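3.2. La mesa como lugar de guardado

En las casas de Cuevas la fruta casi nunca va al frigorífico. Se queda en la mesa, sobre el mantel, en un plato grande si lo hay. Lo anotamos ya en la primera visita de junio y se repitió después en Plidden, con pocas diferencias. De las 637 anotaciones del cuaderno, casi 600 hablan de fruta o verdura a la vista, fuera de cualquier armario. El resto: pan, huevos, conservas abiertas.

Dos costumbres conviven. Una, juntar toda la fruta en el mismo plato, sin separar por clase. Otra, dar plato propio a lo alargado (pepinos sobre todo), que en el redondo rueda o estorba. Las hojas verdes van aparte, muchas veces sin recipiente, contra la pared. Kokkinos ya lo habia descrito para Clunavville, aunque allí el mantel se retiraba antes de dejar la verdura.

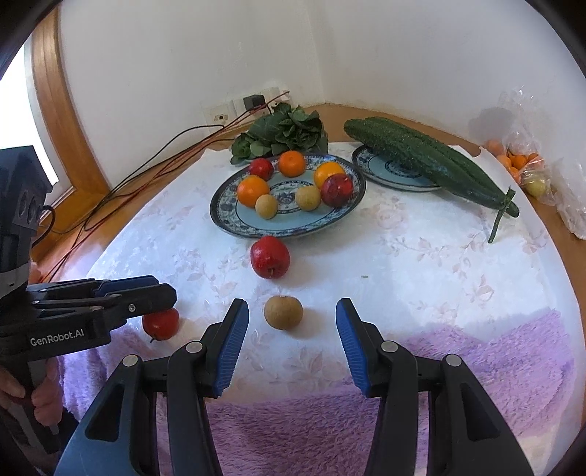 Figura 2. Plato grande con naranjas y otras frutas, pepinos en plato aparte y verdura de hoja junto a la pared. Parte de la fruta, directamente sobre el mantel.

¿Por qué se guarda la fruta en la mesa y no en la cocina? Por el consumo entre horas: quien pasa coge una pieza, y lo que se ve se come antes de que se estropee. Así lo explicaron en las dos localidades, con palabras casi iguales.

Queda la cuestión de lo que está fuera del plato. Al principio lo codificamos como "desorden" y fue un error. En varias casas la pieza suelta es la apartada: para comer ya, para mirar si está tocada, para dar a un vecino. Otras veces no hay motivo, simplemente no se colocó. Sin preguntar no se distingue, y en 2 casas no preguntamos. Esas van como "sin clasificar".

Sobre el mantel, poco que decir. Estampado claro casi siempre, de flores, se cambia cuando se mancha y no por calendario. La guía Tremden pide anotar tambien la vajilla; lo hicimos solo a medias, ver apartado 4.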